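The Red Blanket

When my aunt Siriporn Sangkhawat went to the hospital in February, she left me the key to her apartment in Brunel and a list. The list was on the back of an envelope. It said: water the basil, pay Mr. Stokus 20 for the stairs, wash everything.

I did not understand the word everything. I had 322 steps to count from the tram to her door, and I counted them, and on all of them I thought about this word. Did she mean the curtains? Did she mean the clothes of my uncle, which had been in the closet for so long?

I opened the lid of the machine and I stood before it like a person who waits for a clerk.

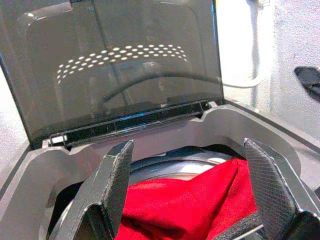
My aunt had one rule for washing, and she repeated it to me when I was small. You look inside before you put inside. She once found a watch in there, and another time a letter from Orlandini, the tailor, which could not be read anymore. So I looked. Then I went to the closet and began with the bottom shelf, where the soft things were.

The first was the red blanket. I had slept under it at the age of six, when I had a fever and my aunt sat beside me and read the prices from a catalog, because there was no other book in the house. A coat cost 87. A clock cost 400. I believed for many years that this was a story.

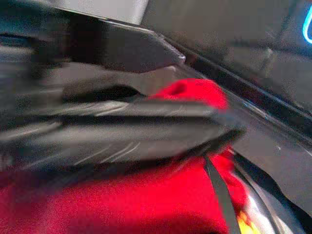 I held the blanket to my face and it smelled of closet, nothing else. I was a little disappointed. I put it on the chair and I took the yellow things, and the blue ones, and a shirt of my uncle with a button from another shirt. It was hard to decide about the shirt. I put it in and took it out again, two times. Then I telephoned the hospital, but she was sleeping, and so I telephoned Anatole Lemaire. 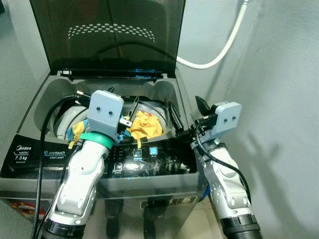

Wash the shirt, Anatole said, she will be angry if you don't, and she will be angry if you do, but in the second case the shirt will be clean. He asked also if I had separated the red. I said that the red was on the chair. Good, he said, leave it there until the end, a red thing has no friends.

We spoke a while about the weather and about his knee. When he hung up the apartment was very quiet - only the refrigerator, and Ziso, the neighbor's dog, who walked up and down behind the wall.

I put the shirt in. I did not look for a long time at the button.
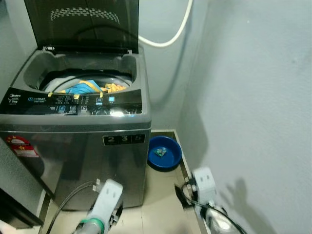
My aunt came home after nine days, with a thin face and a bag of oranges from the woman in the next bed. She did not sit down. She went straight to the closet in her coat and touched the shelves, one after the other, and she stopped at the shirt.

"You ironed it," she said.

"Yes."

"He never ironed it." She took it from the hanger and folded it in four, badly, the way he must have done, and put it back on the shelf under the red blanket. Then she asked if I had paid Mr. Stokus, and I had to say that I forgot.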